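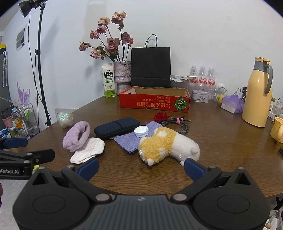

The round table on a normal day, plush sheep-or-whatever-it-is included.

Clearing Off the Catch-All Table: Your Questions

I get the same handful of questions every time I post about my brown wooden table, so I've finally put the answers on one page. I'm not a professional organizer! I just have one table and a lot of small stuff.

Where do you even start?
With the trash, every single time. Loose bottle caps, crumpled bits of cotton, bags with nothing in them. I walk around the table once with a paper bag (a black one with rope handles is great for this, it stands up by itself) and I don't make any decisions harder than "is this garbage." It takes me one song.

What do you do with cables?
Coil them, put a tie on them, done. The pink tie on my black braided one is there so I can spot it in the drawer. If a cable doesn't fit anything I own anymore, it goes in the electronics recycling box at Cilberg, which takes them for free on weekdays.

Can I keep dried flowers forever?
Forever is a long time, but mine have been in their pink and purple vase since April and I still love them. Dusty pink roses hide dust pretty well (ha). I go over them with a hair dryer on the cool setting, held well back. If petals start dropping every time somebody walks by, let them go and keep the vase.

Is it OK to use food boxes as storage?
Yes, please do! I'm very attached to my red cardboard tray with the green pumpkin on it. Open trays are perfect for things you reach for all day. Just shake out the crumbs first. For tiny stuff like hairpins I like a little tin with a lid.

Do you buy organizers too?
Now and then. I have a Floseo drawer divider that I use constantly and a Clitix hanging thing that I returned after a week because it swung into the door.

Where do scrunchies go?
In a zippered pouch. I had a cute dish for them and they took over the dish, then the table. The pouch closes, so there's a limit.

What about bottled water?
On the floor, or the bottom of the pantry. A pack of water on a table turns into a shelf right away, and the next box you bring home will land on top of it. Ask me how I know.

My milk carton always gets left out. Help?
Put the milk back before you sit down. That's the whole system, sorry! I'm still working on it myself.

Do plush toys count as clutter?
Not in my house. One can live on the table if it has a spot, and a folded knitted cloth makes a nice one. The rest go on the bed.

How long does the whole thing take?
My last full clear-off was 40 minutes, and a good part of that was me reading old receipts.

Page updated 21 October 2024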